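Workshop notebook, Vilden shared shop, bench 2
2021-08-06

Present: me all day, Lovisa Bråten from lunch.

Carried over from last time

Left arm still had the old payload value in it from the April setup. Changed it before doing anything else. Right arm was fine. Both came up on the first power cycle, no faults in the log. Backed up both configs to the shop drive under nilterholm_bench2, please don't save over them.

The Zamo power supply hums when both arms hold position. It did this before I changed the payload too, so the change didn't cause it. Voltage reads normal under load. Leaving it alone for now but if anyone smells anything, hit the switch on the wall side, the one on the supply sticks.

1. Mounting plate

Took the left plate off the slats and put it back square to the table edge. It had crept. I think the bolts were only finger tight on the side nearest the mat. Torqued all of them in a cross pattern and marked the heads with paint pen. If a mark no longer lines up, the bolt has moved, so write it down here before tightening it.

Re-taught the left home pose afterward. Old home is kept as home_old in case I got something wrong.

2. Fingertips

Swapped the black tips on the right gripper for the red ones Lovisa printed. They are softer and a bit longer, so the tool center point had to move down by 3 mm. First try I entered the offset with the wrong sign and the tips touched the mat at low speed. No damage I can find. Added a line to the startup sheet to check the sign with the gripper in free air.

The red tips hold glass better than the black ones did. With the black tips I needed more force than I liked. I set the force limit back down to 100 in the Montoya driver (its own units, I never found out what they convert to) and that is where it should stay for glass.

3. Beaker hold

Worked on the hold pose for the clear beakers. The grip goes in from the top with the tips in the mouth of the beaker. Lovisa wanted to grab from the outside, but the housings are wide and I don't have room for that with other glass standing close by. The beaker with the red caps stays to the left of the pick position for now, and the right arm has to come straight down next to it. Any sideways approach from that side is a bad idea.

Cables on the right arm drape down close to the gripper when the wrist is low. They need a proper clip before we add any wrist rotation to the program.

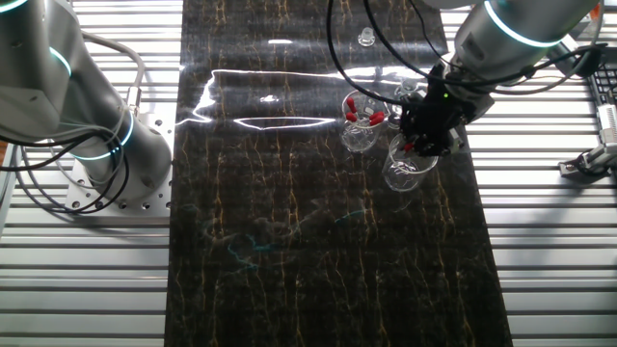 4. Camera trouble

The depth camera gives nonsense over the mat. Glare from the overhead light makes a big white patch on the upper part, and clear glass was never going to be easy anyway. Turning off the lamp over the bench helped some. Exposure at 320 was the best I got. Higher than that and the patch grows, lower and I lose the rims.

The gold veins in the mat also give the edge finder a lot of false lines. Lovisa suggests a plain matte gray mat. I agree, but the black one is what we have, so until then positions are taught by hand and the camera is only used for checking that something is there at all.

5. Long run

Started the lift and lower loop on the right arm at low speed, empty gripper, and let it go while we sorted cables on the other bench. It stopped by itself at cycle 2,712 with a communication timeout. No position error before that. The network cable to the right controller was half out of its socket, with a broken latch on the plug. Replaced the cable and threw the bad one away so it doesn't end up back in the drawer.

Have not repeated the run with the new cable.

Still to do

Clip for the right arm cables. Lovisa has a drawing.
Shorter cable for the keyboard, or move it to a shelf.
Order matte mat, check width before ordering.
Repeat the long run, empty first, then with a beaker.
Ask whoever borrowed the small torque wrench to put it back on the board.

Powered down both arms, supply off at the wall.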